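4.2 Where the outlets are: power access and length of stay

The strongest pattern in our data was one we had not planned to look for. When we began observing the reading rooms at the Lotau branch in April, our coding sheet covered seating type, daylight, noise and distance from the entrance. Power was added in the second week, after Boris Vlachou noticed that visitors carrying laptops often walked past two or three free window seats before settling somewhere darker. We are very glad he did. Once power was on the sheet, a good deal of the movement that had looked random to us began to make sense.

Of the 135 visits we logged in full, 56 involved at least one device plugged in. Those visitors stayed much longer than the others, and they moved less. A person without a charger might try a chair near the periodicals, drift to the long tables and end up on the stairs. A person with one tended to choose once. Haris Softić, who coded the second half of the visits, called this "anchoring" in his field notes, and we have kept the word.

Anchoring also changed how people treated each other. At tables with no outlet, strangers left at least one empty chair between them whenever they could. At tables with a shared outlet they sat closer, and they talked more, if only briefly: a question about whether a plug was free, an offer to move a bag. Several visitors told us in interviews that these were the only words they exchanged with anyone all day. We find this a wonderful result, and it deserves a study of its own. 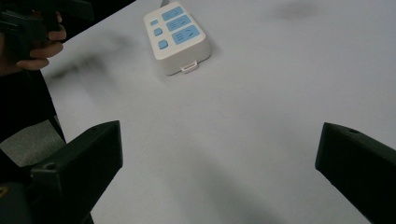 Figure 3. A power strip on a white tabletop.

Shared power on a table is a different thing from a wall outlet, and our interviewees had strong feelings about it. Wall outlets were described as private, almost like a reserved seat; whoever reached the wall first owned that corner for the afternoon. A strip on the table belonged to everybody sitting there. Layout seems to matter as well. On a unit like the one in Figure 3, three larger socket panels run in a column along one half of the top, and everything is within view of anyone seated nearby, so a newcomer can check for a free place without leaning under the table or asking a stranger to shift. Visitors at the Ukberg branch, where the outlets are set into the floor, told us again and again that they disliked crouching beside someone else's feet. One older reader had given up charging her tablet there altogether and came with it full from home.

The two branches make a good pair for comparison. They are close in size, they keep the same hours, and both were refurbished under the same city program. What differs is where the electricity comes up. At Ukberg we recorded 23 occasions on which a visitor looked for an outlet, failed to find a free one and left the room within a few minutes. At Lotau this was rare – so rare that we went back over the sheets to make sure we had not missed a page.

We do not want to claim too much. Vukadinović, in an earlier survey of study spaces, argues that length of stay follows from the kind of work people bring with them, and that power is simply something long-stay visitors look for. Our observations cannot rule this out. A student with a thesis chapter to finish will hunt for an outlet and will also stay until closing, whatever the furniture. Still, the interviews point to some influence in the other direction. Four people said they had meant to drop off a book, found a charged seat by chance, and were still reading two hours later.

There is also the matter of noise, which we return to in Section 5. Anchored visitors were more tolerant of talk nearby than we had expected, and much less tolerant of ringing phones.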